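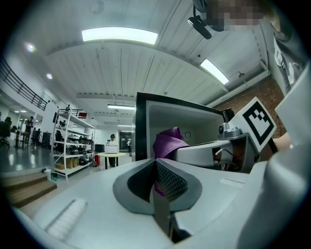
The Prumedar Quiet Kit is a retreat you can take without leaving the house, built for people who have priced the other kind. It comes as one canvas roll with everything you need for four days of doing very little on purpose. You supply the room, the food, and one piece of cloth to mark the spot where you plan to sit. The cloth matters more than you'd think. Any color will do, and a purple one, crumpled, is as good as an ironed one, so please don't write to ask if you should iron it. Lay it down in the morning, pick it up at night, and in between try to stay near it.

What's in the roll

Avska sitting cushion, buckwheat fill, round, with a zipper so you can take some out. Most people do. It arrives firm enough to stand on to change a light bulb.
Kultar hourglass, 22 minutes. We tried longer ones. Our testers began turning them over early and lying to us.
Pavliuk wool blanket, gray, single size. Couples should order two and avoid a conversation.
Guidebook, stapled, with a plan for each of the four days.
One pencil. No notebook, for reasons covered on page 6 of the guidebook.
A drawstring bag for phones. It does not lock. It is a bag.

Who it's for

Individuals, couples, and small groups up to six. You can also run it with family, and people have, and some of them have ordered refills. Each kit seats one person, so a group of six needs six kits, or one kit and a very patient rota.

You don't need any experience. If you have been to a lot of retreats already, you may find the guidebook a little plain. There are no gongs in it. Khrystyna-Mariia Ostapchuk wrote it after running residential weeks for years, and she left out everything that guests used to sleep through, so it came to fewer pages than the printer wanted.

The four days

Day one is mostly putting things away. Day two is the hard one, and the guidebook says so in large type. By day three you will have opinions about your ceiling. Day four has a walk in it, outdoors, with no instructions except to come back.

You can spread the days out over a month if you have a job or small children. Bohdan Harasym, who sews the rolls, did his across most of June on his lunch breaks and says it counted. Khrystyna-Mariia says it didn't. The guidebook takes her side but leaves some room in the margins.

Size and care

Rolled up, the kit weighs nearly as much as a well-fed cat and fits under most beds. The blanket weighs 920 grams by itself and should be washed cold and dried flat. The cushion cover comes off and goes in the machine. The filling does not go in the machine. Please read that one twice. Wipe the canvas with a damp cloth and let it air before you roll it back up, or it will smell like a tent at your next moment of inner peace.

Common worries

Does it come with a soundtrack? No. You have a refrigerator.

Can I talk? Before 9 in the morning we'd prefer you didn't. After that it's your house.

What if I fall asleep? Then you were tired. Turn the hourglass over and carry on.

Can I send it back if I don't feel any different? You can send it back if it's unused and still tied. We don't have a way of checking the other part.

Ordering

Kits are packed by hand and leave the workshop in the order they were paid for. Extra cushions, blankets, and hourglasses are sold separately, and so is the guidebook, which people seem to lose in the first week. Replacement pencils are free if you're ordering something else. Gift wrapping is available, though do consider how it will look to hand someone a box that suggests they sit down and be quiet. We can include a card in your name or leave it out altogether.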